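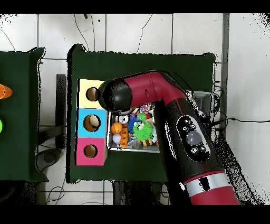
Green table with the yellow, light blue and pink cubes along its left edge.

Ticket: Label printer drops off the network overnight
Status: Open
Product: Tranora desktop label printer, connected through a Plulodier switch

The printer works all day, then shows as offline in the morning. Turning it off and on brings it back. It started in May after we moved the office to the new switch. The queue still accepts jobs, but nothing prints.

Tried so far:
Changed the cable - no difference.
Reserved an address for the printer on the router - no difference.
Set the sleep timer from 30 minutes to never. It went back to 30 after a restart.
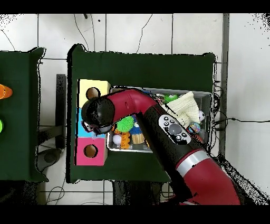 Next I updated the driver from the Tolell disc and left a ping running overnight. Replies stopped at 2:14 am, which is when the router renews its leases. The log had 14 timeouts in a row before I stopped it. I have now typed the address into the printer's own menu and turned off automatic addressing. Will check again in the morning.

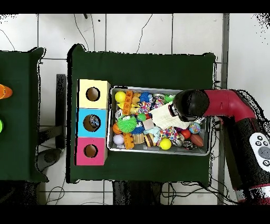 Does the printer keep its manual address after a power cut?
It should, as long as you choose Save on the network menu before you leave it.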